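LEIA-ME: material do dia aberto em Skoscombe

Olá! Se você chegou nesta pasta, provavelmente esteve comigo na visita de 27 de agosto de 2019 ou ouviu falar dela e ficou curioso. Juntei tudo o que trouxe de lá: 439 arquivos, entre fotos e anotações, sem muita arrumação (desculpem, minha vida é assim).

Quem nos recebeu foi o Ognjen Ionescu, do projeto Nulwood. Eu esperava um laboratório com faixa amarela no chão e acabei numa sala de estar, com sofá, televisão e bichinhos de pelúcia! Ele insiste que robô doméstico se mostra em casa, e depois de meia hora eu já concordava.

A tarefa do dia era a mesa dobrável: coisas pequenas em cima, dois braços, muita paciência.

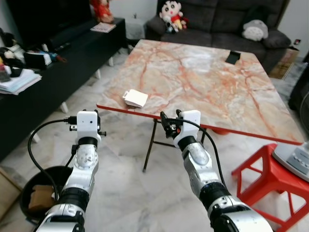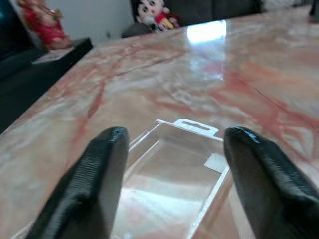
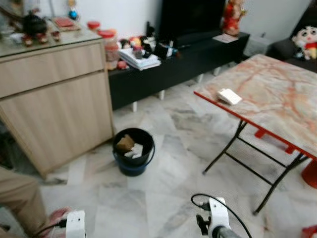

Passei boa parte da visita fazendo perguntas, e as respostas estão em notas.txt, do jeito que consegui digitar no celular. A parte sobre calibração ficou confusa, já pedi ao Ognjen para reler. Ele prometeu resposta até setembro.

O que tem aqui dentro:

fotos/ as imagens todas, na resolução original
notas.txt minhas anotações, com erros de digitação e tudo
perguntas.txt 30 perguntas que o grupo mandou antes, 4 ainda sem resposta

Podem usar as fotos em aula ou em blog, só citem a visita. Para uso comercial, falem comigo antes. E se alguém gravou o áudio da conversa sobre o Skollimen, por favor me mande, que o meu ficou inaudível!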